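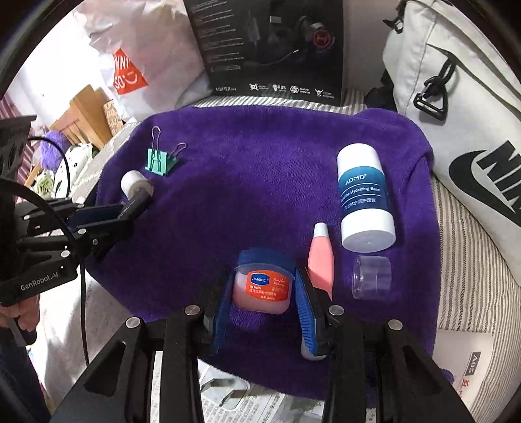
Vuvusell Releases Fotilia, a Free Guide to Sorting Small Household Items

MONTES, August 18, 2020: Vuvusell, a provider of home organizing and packing services, today announced the release of Fotilia, a free printed and downloadable guide to sorting the small belongings that collect in bedrooms, bathrooms and entryways. The guide is written for renters, students and families who are preparing to move or who wish to put a shared room in order.

Fotilia deals with items that fit in one hand. Lip balms, sample tubes, travel bottles, lighters, clips, loose caps and short cables are often left until the end of a move, when they are swept together into one bag and carried unsorted to the new address. The guide sets out a method for handling these items on a single soft surface, such as a towel spread over a bed or a cushion, before any box is closed.

The guide runs to 17 pages and is available from today through the Vuvusell website and at the company's service desks in Montes and Jevodport.

A Method Based on One Towel

The central instruction in Fotilia is to choose one towel in a solid color and to work only within its edges. A dark or strong color is recommended. Pale caps, white tubes and clear lids show up well against it, and the pile of the fabric helps keep round containers from rolling to the floor. Where the towel is laid over bedding, the guide suggests leaving the covers flat and moving pillows out of the way.

Items are then brought to the towel from one drawer, shelf or bag at a time. Larger goods, including boxed electronics and full shopping bags, stay behind the towel and are dealt with last. Users are asked to place each small item with its label facing up, to set aside anything that has lost its cap, and to put together what is used together.

A session is planned to last 30 minutes. Vuvusell advises households to stop at that point even if the drawer is not finished. The towel can be gathered by its corners and moved to a safe place until the next session.

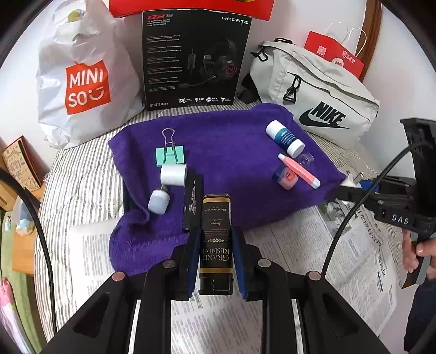 Toiletries, a mint green binder clip and other small items on a purple towel.

Results of the Spring Trial

An early version of the guide was tested by almost 300 households in Montes and Jevodport. Participants received a short printed draft and a reply card on which they could note what was clear, what was missing and which items they found hardest to place.

Toiletries were named most often. Respondents reported keeping several lip products and hand creams in use at the same time, in different rooms and coat pockets, and many had not seen them all in one place before. Lids and clear plastic caps were the second most common difficulty. Loose caps are easily thrown away by mistake, and the containers they belong to may then leak in transit.

In response to these comments, the final edition of Fotilia contains a separate chapter on caps and closures. Readers are directed to match every cap to its container before packing begins, and to place any cap without a match in a small bag that travels with the toiletries. Should the bag remain unopened for a month after the move, its contents may be discarded.

The trial also led to a change in the advice on original packaging. The draft had recommended throwing away all product boxes. Several households objected that a printed box is a good home for a headset, its cable and its papers, and that it stacks neatly against a wall. The final edition recommends keeping a box when the item still fits inside it and when the box closes flat.

Contents of the Guide

Fotilia opens with a page on preparing the room and the work surface. Later chapters cover balms, creams and tubes; caps and closures; stationery and clips; cables and chargers; boxed goods; and items that should not be packed at all. The last of these addresses lighters, matches and pressurized cans. Vuvusell does not accept such items in packed boxes, and customers are asked to carry or dispose of them in line with local rules.

A checklist at the back can be removed and taped inside a closet door. It has space for the name of each room, the date of each session and a note of anything that needs to be replaced. The guide contains no advertising, and Vuvusell receives no payment from the makers of any goods that appear in its printed or online materials.

Shared Rooms and Student Housing

One chapter has been prepared for people who share a bedroom or bathroom. It recommends that each person use a towel of a different color, and that items whose owner is unclear be left in view for a week. Binder clips are suggested as a simple way to close a small paper or plastic bag and to hold a name slip in place.

The Jevodport service desk will supply printed copies to residence halls on request. Orders for halls should be placed by the person responsible for move-in arrangements and should state the number of rooms. Delivery within Jevodport and Montes is free of charge.

Availability

The digital edition of Fotilia can be downloaded without registration. Single printed copies may be collected at either service desk during normal opening hours. A large-print edition is in preparation and is due in December, together with a short supplement on kitchen drawers.

Households that took part in the trial will receive a printed copy by mail. No further action is needed unless their address has changed, in which case they are asked to notify the service desk nearest to them.

About Vuvusell

Vuvusell provides home organizing, packing and short-term storage services to private households, landlords and student residences. The company operates from Montes, with a second service desk in Jevodport, and publishes free printed materials on the care and packing of everyday belongings.

Press Contact

Vuvusell Press Office
1795 Harbor Road, Montes
Printed review copies of Fotilia are available to news organizations on written request.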